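Andus Releases Gollell 9, Planning Software for Robots That Work at the Store Shelf

New version joins wrist camera perception and arm motion planning in one tool

HIVIDON, March. Andus, a developer of control software for robot arms, announces today the release of Gollell 9. The software is made for picking and restocking work in shops, kiosks and small warehouses, where the shelves were built for people and the products stand close together.

In the earlier versions of Gollell, the perception module and the motion planner were two separate programs. The operator had to start both of them, check that the clocks agreed, and load the shelf model by hand. In Gollell 9 the two parts share one model of the work area. When the wrist camera gives a new view, the planner receives the change within 30 milliseconds and can correct the path while the arm is still moving.
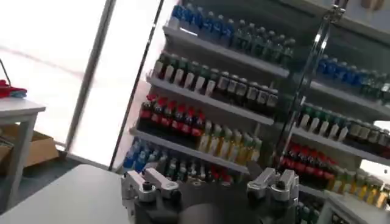

The second large change is in how the software treats repeated products. Many bottles of the same shape and color in one row are difficult for a perception system, which may join two neighbors into one object or lose the border between them. Gollell 9 first looks for the shelf boards, then for the rows, and only after this for the single item. The view can be tilted at any angle, so the wrist is free to turn as the grasp requires.

Andus has also rewritten the grasp planner for two-finger grippers. It now calculates the space that the open fingers need between neighboring items and refuses a grasp when this space is too small. The refused grasp is written in the log together with the reason, and the engineer can replay it later in Kaplan, the company's simulation tool. Kaplan receives an update at the same time and now opens Gollell logs directly, without conversion.

The release includes 26 ready task templates, among them facing a row forward, taking one item from the front and filling an empty place. Each template can be edited in a text file or in the graphical editor.

Gollell 9 is available from today for all customers with an active license. Customers who use version 8 can keep their shelf models, but the camera calibration must be done again after the installation. According to our support team, this takes 10 minutes for one arm. A trial license without payment is offered for 30 days.

About Andus

Andus develops planning, perception and simulation software for robot arms. The company has its office in Hividon and sells its products directly and through integration partners.

Press contact: Andus Press Office, Hividon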